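11th August

Quick one, on my break, typing with one thumb.

So the sorting line at the Bruststead building went half automatic in November and people keep asking me what it's like. Mostly people who don't work there. Short version - I still have a job, it's a different job, and my feet hurt less.

We do returns for Plonden. Mixed small stuff, no two totes alike. 367 totes on a normal shift before the changeover and every one of them got tipped out and picked through by hand. Now the arms do the first pass and we do whatever they give up on. Soft things, flat things, anything that rolls.

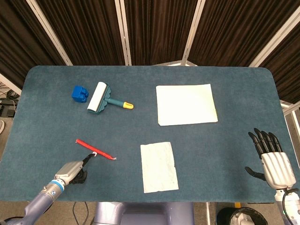

Did anyone lose their job over it? Two temp contracts weren't renewed, and the rest of us got moved around and retrained over 12 days.

Which I have feelings about. Those two were good. The rest of us got a new job title and 44 cents more an hour, so make of that what you will.

What changed day to day... the talking, mainly. Used to be you'd sort across from someone and chat the whole shift. Now you stand at a screen called Predness (yes that's the name) and wait for a yellow flag. Then you fix it, then you wait agian. I've got very good at waiting.

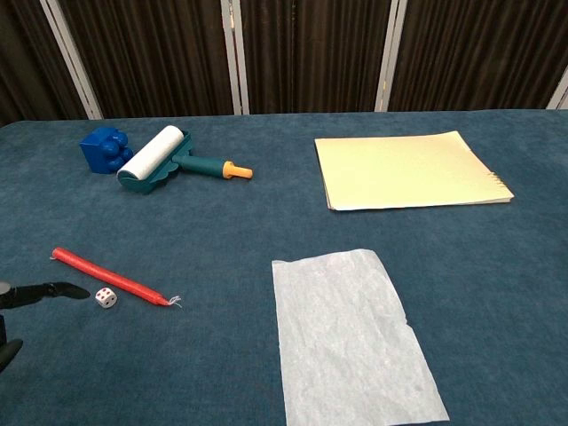

My new job is mostly writing down what's hard and why, and passing it up to Seo, the firm that handles the software. It's odd work but I kind of like it. You start looking at ordinary junk differently. A die next to a candle, fine, I'd have swept both up in one hand without thinking. Now I think about which one you go for first, and whether you bump the other. And thin paper lying flat on felt, ugh. Half my notes are about paper.

Pay review is coming up and I want the note writing counted as skilled work, becuase it is. Will post when I hear. Break's over, gotta run.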